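February has been all about marmalade in our house. I bought far too many Seville oranges from the stall on Forsyth Road (they looked so cheerful!) and then had to do something with them before they went soft. My neighbour Afshin Jafarzadeh lent me his big pan and told me to soak the peel overnight, so I did.

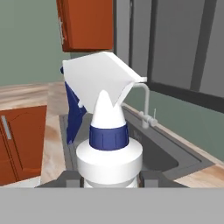 The first batch was a disaster. I wandered off to answer the phone and came back to something you could have mended a road with. Batch two went much better, and I got 96 in the preserves class at the Gerton show, which I'm still going on about. 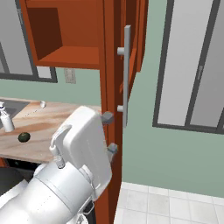 Orange cabinet, sage-green wall.

If you fancy a go, you want 2 kilos of sugar to every kilo of fruit, plus the juice of a lemon. Keep the pips, tie them in muslin and let them bob about while it simmers. 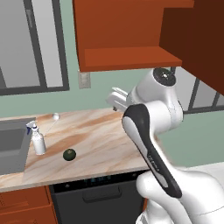
I've got three jars left and they're going to the first people who reply to this. Bring me back the empties, please, as I've got my eye on some rhubarb.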